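Maio, por Equipa Comemeo

3. Preparar a mesa e a peça branca

Antes de começar: mesa de madeira limpa, seca, sem migalhas. Tirar toalhas, papéis, tudo o que escorregue.

3.1 Passar um pano macio no tampo. Nada de esfregão.
3.2 Pousar a peça branca no tampo, devagar. Não arrastar, risca a madeira (e a peça tambem).
3.3 Ver se assenta bem. Se abanar, rodar um pouco e tentar outra vez.

Nota: a superfície é lisa e com algum brilho, marca dedadas logo. Mãos secas. Limpar no fim, não a meio.

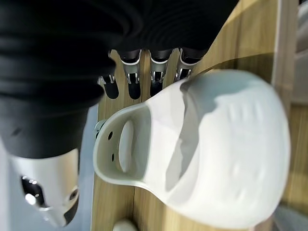
3.4 Afastar da borda da mesa. Um palmo chega, mais é melhor.
3.5 Limpar com pano húmido e duas gotas de detergente neutro. Secar logo a seguir, esperar 5 minutos antes de arrumar.

CUIDADO: nada de álcool nem pós abrasivos. O brilho vai-se e não volta.

CUIDADO: não empilhar. Nem com pano no meio.

Nota: para guardar, prateleira Brunmont ou outra que aguente quase 300 kg no total. Confirmar a etiqueta da pratleira antes.

3.6 Se houver lascas ou fissuras, parar. Não colar. Anotar a referência 3487 e passar ao ponto 4, Trocas e devoluções.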